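Chapter 7
Keeping Small Goods at Home: Bottles, Jars and Tubs

In this chapter
7.1 Why small goods go missing
7.2 Sorting by container
7.3 Reading a label before you put it away
7.4 Baskets, trays and shelves
7.5 A household case: the Aydoğan kitchen

Key terms: front label, back label, open-sided basket, holding place, use-first row, decanting

Chapter 6 dealt with large things: bedding, winter coats, pots, the folding table that comes out twice a year. Large things are hard to store but easy to find. The goods in this chapter are the other way round. A vitamin bottle, a jar of cumin or a tub of shoe cream takes up almost no room, and a household can own a great many of them before anyone feels crowded. The trouble shows up later, when a person needs one of them and buys it a second time.

The case that runs through this chapter comes from a flat in Hovley. Recep and Müzeyyen Aydoğan had lived there for years when they agreed to let Lorena Domínguez, a student on a home management course, list every small container in the kitchen and the hall closet. The list came to 267 entries. Both of the Aydoğans cook, and Recep also trains with a running club, so the list covered spices, teas, cleaning products, first aid items and sports supplements. The supplements stood in four different places. One of those places was the drawer with the dish towels.

Domínguez then asked the couple to set aside anything they no longer wanted, anything past its date, and anything neither of them could identify. After that, 207 containers were left. No new furniture was bought. The work took two afternoons in March, and most of the time went into reading labels. We will come back to the full list in section 7.5, where it is printed with her notes.

A first lesson from the case is that the container and its contents are two separate questions. Two white bottles with screw caps may look alike from across a room, yet one holds tablets and the other holds descaling powder. Size, color and cap help us sort quickly, but they don't settle anything. The label settles it, and so the label has to be read at the moment of sorting. Reading it later, at the shelf, is how the descaling powder ends up beside the tea.
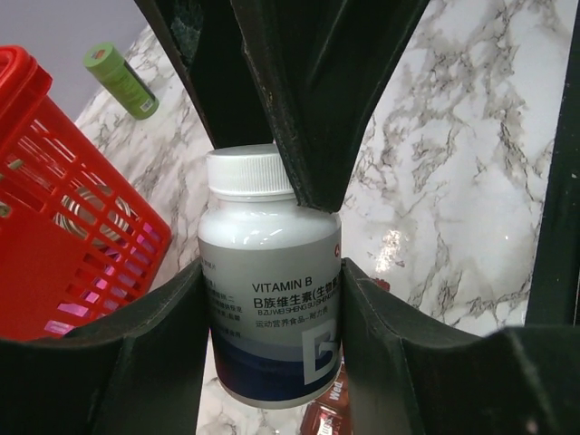

Labels are also less simple than they look. On a round bottle the label wraps around the side, and only part of it faces the reader at any time. The front usually carries the product name in large type. The amount per serving, the directions, the warnings and the storage advice are often printed smaller, toward the side or back. A person who reads only the front knows what the product is called and very little else. Turn the bottle all the way around before deciding where it belongs.

Many homes hold goods labeled in more than one language. A vitamin B bottle may give its name in English and again in Chinese characters, with a line of pinyin, the spelling of Chinese sounds in Roman letters. If it is a sports nutrition product, that may be stated in Chinese only. A reader who knows no Chinese will find the words "VITAMIN B" and may shelve the bottle with the everyday vitamins, while the person who bought it thinks of it as part of a training kit. Both have read the label, as far as each was able. When a household has this kind of mix, the person who can read the fuller text should do the sorting, or should write a short note on a strip of tape and put it on the cap. Don't cover the printed text with the tape.

The Aydoğans used tape notes on 25 containers. Müzeyyen wrote them in Turkish, in pencil, and kept each to three words or fewer. Recep would have preferred a chart on the closet door, but the chart was out of date within a month and he took it down himself.

Once the labels have been read, the goods need somewhere to wait. We call this a holding place. It can be a table, a cleared counter or a basket. Plastic baskets with openwork sides are a common choice: they are light, they can be washed, and shapes show through the slots. What they don't do well is keep things upright. A tall bottle leans against a short jar, and a small cylinder laid on a flat surface beside the basket will roll if it is bumped. For this reason a basket suits the move from one room to another better than it suits long storage. Songül Güneş, who teaches the practical class for which this chapter was first written, has her students empty the basket before they leave the room. A half-sorted basket put back in a closet becomes a fifth place to look.

Some readers will ask about decanting, the practice of moving goods out of their own packages and into matching jars. It works for rice, flour and dried beans. It is a poor idea for supplements, medicines and cleaning products. The directions and the date are printed on the original package, and they are lost when the package is thrown away. Leave such goods in the bottles they came in, even if the shelf looks mixed as a result.

A word about quantity. The exercises in this chapter can be done with up to 900 items, if a class wants to take on a shared pantry or a club storeroom, but a single closet shelf is enough for a beginner. Choose a shelf that is used every week. Goods on a shelf that is never opened can be sorted once and forgotten, and the student learns little from them.

Before you read section 7.1

Pick one shelf at home and write down everything on it, one container to a line. For each line, note the name on the front label, the date if you can find one, and the room where the product is used. Leave a blank where you don't know. Bring the list to class with the blanks still in it - Marloes Hendriks, who prepared the worksheets, uses them as the starting point for the first group task.

Then mark any container you had to turn around in order to identify. Those lines will be needed again in section 7.3, which deals with back labels and small print.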